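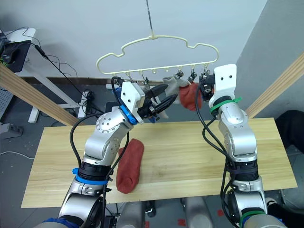
Six-clip hanger, cream, with one gray sock up and the red pair in progress.

From: Wilma Mackay
To: laundry-room list
Re: Clip spacing on the sock hangers

Gearóid Ó Riain wrote:
> The small hangers are fine for baby things, but I don't see how
> you get adult socks dry on them. Mine touch each other and stay
> damp at the toe. Do you clip one per sock or one per pair?

One clip per sock, by the cuff, toe down. A pair on one clip gives you four layers of cuff under the jaws, and that part dries last. On a six-clip hanger that is three pairs.

If the socks still touch, use every other clip and run two hangers. I keep mine 200 mm from the wall. At 100 mm the wall side was still damp in the morning.

Clip only the ribbing. The metal jaws leave a mark on thin knit, and on wool I fold the cuff over once first. Lay the socks out on the table in pairs before you start, otherwise you end up hunting for the second one with a clip held open.

I have not tried the Carano hanger Lewis mentioned. If anyone has, please post the clip spacing.

Wilma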